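Bronance Open Day

The Bronance Open Day is a public demonstration of hand-held robot grippers held each December in the town of Nukley. It is run by Otard, a small engineering workshop that builds training data for robot arms, and takes place in the ground-floor rooms of Ouazzani House, a former boarding house that still has most of its domestic furniture. Visitors watch trained operators pick up, carry, and put down household goods with two-finger grippers, and may then try the tools themselves. The name comes from Bronance, the project under which Otard collects recordings of everyday handling tasks.

The event is best known for its packing table, at which wrapped sweets and small snack packets are moved from a tablecloth into an open cardboard box.

Background

Otard began the Bronance project to record how people handle light, soft, or slippery goods. Earlier work at the workshop had used rigid test pieces such as blocks, pegs, and cups. These could be grasped in the same way every time, and arms trained on them did poorly with ordinary packaging. A sweet in a twisted wrapper has a hard center and two loose ends, and a grasp that closes on one of the ends will often let the center swing. A sealed packet with air inside pushes back against the fingers, then slips as it is lifted.

The project uses grippers held directly in the hand. The operator closes and opens the fingers while a wide-angle camera fixed to the tool looks out past the fingertips. The movement of the tool and the view from it are stored together and later used to train a robot arm fitted with the same type of fingers. No arm is needed while recording, so the work can be done in any room with a table.

The first open day was arranged after residents of Nukley asked what was being done in the building. It was meant to be held once. Attendance was high enough that Otard repeated it the next year, with longer hours and a fixed program.

Venue

Ouazzani House stands near the center of Nukley and is rented by Otard on a yearly lease. The workshop's benches, printers, and storage are in the rear extension. The front rooms are used for recording and were left furnished on purpose, the aim of the project being to collect handling data in rooms that look lived in. Seating, shelves, and pictures stay in place during recording, and small items left on a table are cleared only if they block the operator's reach.

On the open day, 3 stations are set up, one to a room: the packing table, a folding table for towels and pillowcases, and a sorting bench for cutlery. The packing table is placed in the room with the best daylight. Its lighting is not adjusted during the day, and recordings made late in the afternoon are darker than those made at noon.

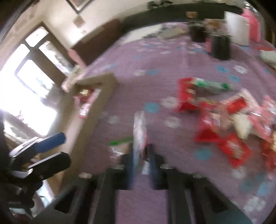
Operators at the packing table work from prompts read aloud by a floor lead. A prompt names a packet by color or kind and gives a destination, usually the box. The operator may choose the order of approach, the angle of the fingers, and whether to lift the packet straight up or drag it clear of its neighbors first. Dragging is allowed only on cloth. On bare wood it was found to scratch the pads, and it was dropped from the cutlery station for that reason.

Equipment

The gripper used at the open day is a two-finger design with a linkage on each side, so that both fingers close by the same amount. Each finger is a stiff plastic arm with a triangular opening, which lowers the weight and lets the finger bend slightly around the object. The inner faces carry soft textured pads. The pads wear out faster than any other part and are replaced before each public session.

The camera lens covers a very wide field. Straight lines such as table edges and door frames come out curved in the recordings, and quick movements leave visible blur. Otard keeps blurred passages unless the fingers themselves cannot be made out. The workshop's published notes state that a robot arm will meet blur of the same kind in use and that a training set without it gives a false idea of the task.

Two grippers are often used at one table. They may be held by one operator, one in each hand, or by two people working from different sides. The second arrangement is used more often on the open day, as it allows a visitor to work next to a trained operator. Each tool records separately, and the recordings are matched afterward by their time stamps.

The goods are bought from local shops in the week before the event. Packets are reused through the day until the wrapper tears. Torn packets are withdrawn and are not eaten. The box is a shallow open carton with low walls, chosen so that the fingers can reach the floor of it without the linkage striking the rim. Deeper cartons were tried in the second year and led to frequent collisions.

Program

Doors open at 10 a.m. Visitors are admitted in groups, and each group spends 40 minutes in the building. A session has a fixed order. The floor lead gives a short safety talk, an operator runs the packing task once at normal speed and once slowly, and visitors then take turns. A screen in the hallway plays back the view from the gripper a few minutes after each turn.

The slow run was added at the request of a local school. At normal speed, the closing of the fingers takes less than a second, and it is hard for an onlooker to see which part of the wrapper has been gripped. In the slow run the operator stops just before contact, again just after lifting, and once more over the box — the three points at which most errors occur.

Visitors are given packets in rising order of difficulty. Flat packets with a stiff edge come first. Twisted wrappers follow, and glossy bags with trapped air come last. Children under a set height use a lighter gripper with a shorter grip, which has no camera and makes no recording.
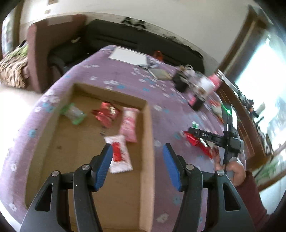 Placement in the box is judged less strictly than grasping. A packet counts as placed once it rests inside the walls and the fingers have opened fully. It may lean against a wall or lie partly on top of another packet. If it falls outside, the operator may recover it, and the recovery is kept as part of the same recording. Recoveries are considered useful, and the workshop does not ask operators to avoid them.

After the last group has left, the rooms stay open for an hour for questions. A recorded run is then replayed on a fixed robot arm in the rear extension. The arm moves at reduced speed behind a low barrier. In the first year it was shown at the start of each session, but visitors tended to stay with it and the other stations fell behind schedule.

Attendance and recordings

The most recent open day drew 249 visitors, the highest number to date. Across all stations, 2255 separate transfers were recorded, a transfer being one object picked up and set down. The packing table produced the largest share. Recordings made by visitors are stored apart from those made by trained operators and are used mainly to test whether software can tell a firm grasp from a weak one.

Visitors sign a form before using a gripper. The cameras have a wide view and may take in hands, sleeves, and parts of the room, and the form explains how long the recordings are kept. Sound is not recorded. Anyone may ask for a recording to be deleted on the day, without giving a reason.

Known difficulties

Otard's notes from past events list several recurring faults. Clear and shiny wrappers reflect window light and are sometimes marked wrongly when recordings are labeled. Patterned tablecloths cause a related problem, as printed shapes close in size to a sweet may be marked as objects. A plain cloth was used for one season and then given up. Labeling became easier, but arms trained on the plain-cloth recordings performed worse on any other surface.

Crowding is another fault. When two grippers approach the same pile from different sides, each may hide the target from the other camera. The floor lead is expected to give prompts that keep the two tools apart. With visitors this is not always possible, and some recordings show one gripper waiting over the table while the other finishes.

Operators have also reported tired wrists after long sessions. Turns at the packing table were shortened as a result, and a padded rest for the forearm is now supplied at all stations.

Related events

A smaller event, the Bronance Evening, is held in spring for students and covers labeling and playback only. It has no packing table. Otard has also taken a single station to the Nukley public library on a Tuesday afternoon, using a folding table and one gripper. The library session had no playback screen, and recordings from it were not added to the main collection.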